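Minutes of the February committee night, typed up by me, Kaj, from my own scribbles, so shout if I've got you saying something you didn't. We kicked off at 7:10 because the club room key was with Elsa and Elsa was stuck behind a tractor on the Narstead road.

There: me, Sieglinde Stöcker (chair), Elsa Haugland, Bastien Charpentier. Oluf Bergmann came in during item 2 and wants it noted that he did tell us he'd be late. Okay Oluf, noted.

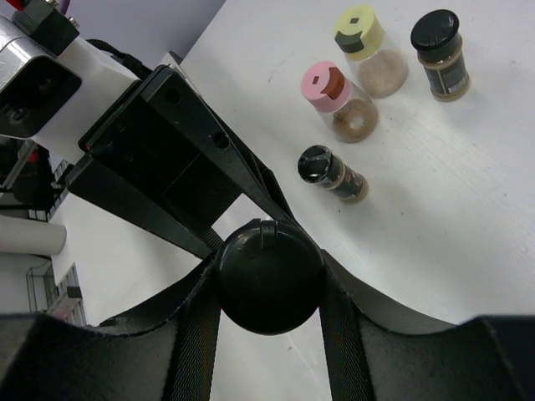

Wonbridge Tennis Club

1. Last month's minutes. Fine, apart from me calling the Stellby match a draw when we lost it. I've fixed the copy in the binder. Sorry, Stellby!

2. Courts. Court 3 is still puddling behind the far baseline. Bastien got a price of $362 to have the drain cleared out and the low corner patched, and Sieglinde asked if that included the moss on the side by the hedge (it doesn't). We went back and forth on whether to wait for the spring clean and do it all together, and then Oluf walked in and said he'd turned his ankle there in the fall and would we please just pay the man. Agreed, all in favor. Bastien to book it before the juniors start back.

The net on Court 1 has a hole you could serve through. Elsa thinks there's a spare in the shed under the old scoreboard, so she's going to dig it out. If it's no good we'll buy one, up to $200, without coming back to a meeting about it.

3. Ladder. This took forever. Right now you can challenge anybody up to three places above you, and Oluf feels the top of the ladder has been the same four people since he joined. I said that could be because they're good. He'd like it opened up to five places. Sieglinde was against, mostly on account of how long it takes to get two people on a court on the same evening as it is. We voted and it stays at three, with one change: if you've been challenged and haven't offered a date inside 20 days, you swap places. Elsa will put the new wording on the ladder sheet.
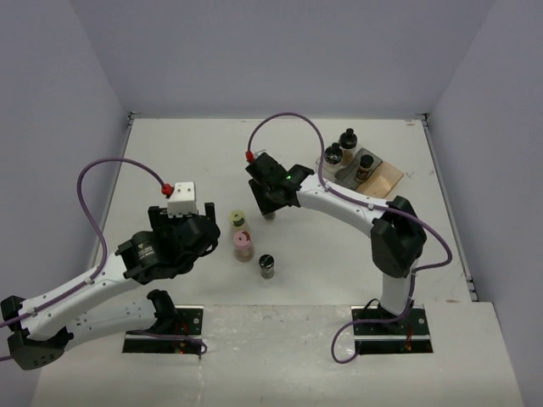
Wonbridge, February

4. Spring doubles. Narstead are in again and Stellby have said yes too, so it's a three-club day, which I'm really excited about! Round robin in the morning, semis after lunch, final whenever we get there. Bastien is doing the draw. He wants seeded pairs and I'd rather have names out of a hat, and Sieglinde ruled for seeds on the grounds that last year's hat put both our best pairs in the same group. Fair enough.

Balls: we need new ones for the semis and final, and the morning can use what's left from the fall league. Lunch is bring-a-dish again, list goes up by the door.

5. Juniors. Elsa has a waiting list for the early group and can't take any more on one court. She asked for Court 2 as well for the first hour, which bumps the ladies' four. Sieglinde plays in that four and said they'd manage on Court 3 once it's dry. Agreed.

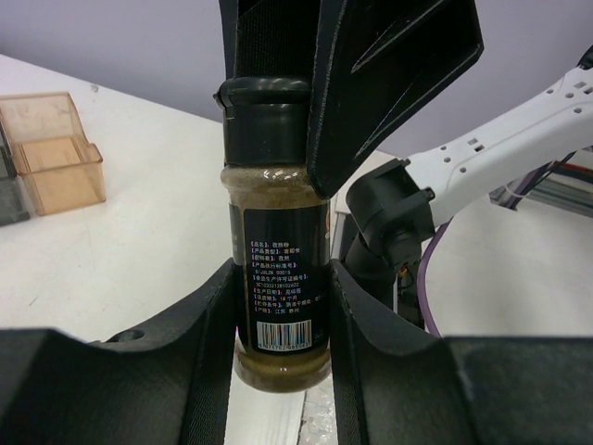 Ground cumin in a glass jar with a black lid.

6. Anything else. Oluf asked about lights again. No money for lights. Bastien asked if guests can play twice in a month on one guest fee, and we couldn't find the rule, so I'm to look it up. Elsa is missing a blue racket cover.

Finished at 8:50. Next one same place, and I'll get the key from Elsa beforehand.

Kaj Eyvindsson, secretary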